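Chapter 4
Averages and what they leave out

Most towns have a number they like to repeat. In Gikdale it is 39, the age of the average resident, and it turns up in council brochures, real estate ads and the speech given every April at the opening of the show. We would ask you to be suspicious of it. A town with plenty of toddlers and plenty of retirees can have an average age of 39 and hardly anyone who is 39.

The same goes for pay. When the Sekden works advertised for staff, it quoted an average weekly wage of 1012 dollars. The figure was correct. It was also swollen by a handful of senior salaries, and the middle worker on the payroll took home 900. Both figures describe the same workplace, and the firm chose which one to print.
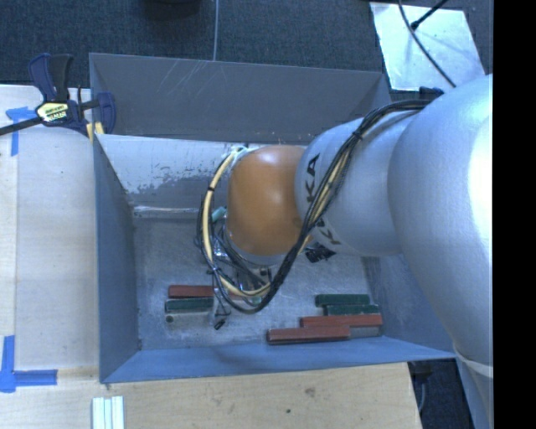 Why does the average come out higher than the middle wage?
A few very large values pull the average up, while the middle value only depends on the order of the wages. Double the top salary at Sekden and the average rises, but the median stays at 900.

You may have been told that the median is therefore the honest measure. We doubt that too. A median says nothing about how badly off the lowest-paid workers are, and a company could cut their wages without moving it at all. The Bultilus survey, which we return to in section 4.3, reported a median commute of 35 minutes and left out the suburbs past Pilkington, where there is no train.

Before you start the exercises, find an average in a newspaper or on a cereal box. Write down who worked it out, what was counted and what was left out. If you can't tell, write that down as well.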